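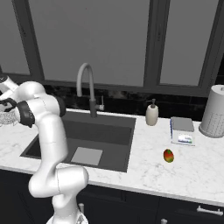
Teaching by hand: the Brirnia kitchen

Last updated: May 2022

The Ospina workshop in Akberg keeps a gallery of its demonstration work, and this page of it belongs to the kitchen set. I was asked to write the captions. I said yes on the condition that I could say what I thought of the method, and so far no one has taken the offer back.

The method is simple enough to explain. A person holds a Furkura hand controller, watches a screen, and steers a simulated arm through a chore from start to finish. The software, Brirnia, records every motion. Do it enough times and you have something to train on, and the hope is that the arm will later do the chore with no one holding the controller. I have watched plenty of the first part. I have seen a good deal less of the second.

The counter
White marble with a faint gray vein, a dark sink let into it, a tall gooseneck faucet at the back. It is a nicer kitchen than mine. Everything in it is rendered, down to the little grid of dots on the paper towels, and none of it has ever had a jar of sauce dropped on it.

The arm
White, glossy, mounted at the front and reaching back past the left side of the sink. Look at how much of the sink it hides from this angle. Anyone steering from this view alone would be guessing at a good part of the basin, and guesses get recorded just as faithfully as everything else.

The gripper
Black fingers, way over at the left, above a white wire basket in the back corner. Mesh looks like nothing on screen. With the Furkura in your hand you get no feeling of touching it, so people learn to stay high and come down slowly, and then the slowness ends up in the recording too. I don't know whether the arm is learning care or just learning to dawdle. I have asked, and got two different answers from people at the same desk.

The fruit
It looks like a mango, red with some green and yellow, alone on open marble. The chore we used most on this counter was fruit to basket, and for this kind of work you could hardly ask for an easier starting position. Nothing leans on it and nothing blocks the way down. I would like to see it wedged behind the soap before I get excited about a success rate.

The scale
A flat gray platform on a white body, with blue and green markings on the little display. In the session I sat through, fruit to scale was the second chore. It was listed as harder. The operators disagreed, and I side with them: the platform is flat and the fruit doesn't have to clear a rim. The hard part was letting go without nudging it, and that never made it into the task description at all.

The faucet and the soap
The faucet has a short lever on its right side and the soap has a pump with the nozzle facing left. Neither was part of the chores I watched. They do count as things to avoid hitting, and I saw the arm pass straight through one of them on somebody's first try, without a sound. Brirnia flagged the contact afterward in a log. A real faucet would have let everyone know sooner.

The cabinets
Dark navy, silver hardware. Drawers are a separate page. If you have ever tried to pull a drawer open by remote control you will know why they got their own.

How the recording goes

A session starts with a reset, which puts the loose objects back on the counter. The operator gets a short instruction on screen, squeezes the controller to take hold of the arm, and goes. A run that fails can be thrown away, and that is where I start to grumble. Operators throw away runs for being ugly as well as for being wrong. One set I looked at had more than 66 kept runs and no count of the discarded ones. Without that second number I can't tell whether the chore is easy or the operator is fussy.

I also wish they kept the fumbles. A person who misses the fruit, backs off and tries again has shown the arm something useful. As things stand the record mostly says that people never miss, and a machine raised on it will have no idea what to do when it does.

Then there is the matter of whose habits get copied. This set came from 3 operators. One came in from the side every time, the others from straight above. Averaging those does not obviously give you a good grasp. It may give you a diagonal one that none of them would have made.

I'll grant the other side this much. I took a turn on the controller, expecting to hate it, and after 5 tries I could move the fruit where I wanted. Writing the same motion out as code would have taken me a week. As a way of getting a motion out of a person's head and into a file, it works. My quarrel is with the next sentence, the one in every announcement, that says the robot has now "learned the kitchen." It has some recordings of one counter. Move the basket to the other end and ask again.

The workshop says it will do just that in October, with the objects shuffled and the fumbles kept. I'll update the captions when there is something to look at.

Related items
Kitchen set: drawers and doors
Furkura controller: setup notes for left-handed operators
What Brirnia logs and what it leaves out
Akberg open bench: moving an arm by hand
Ospina gallery: all sets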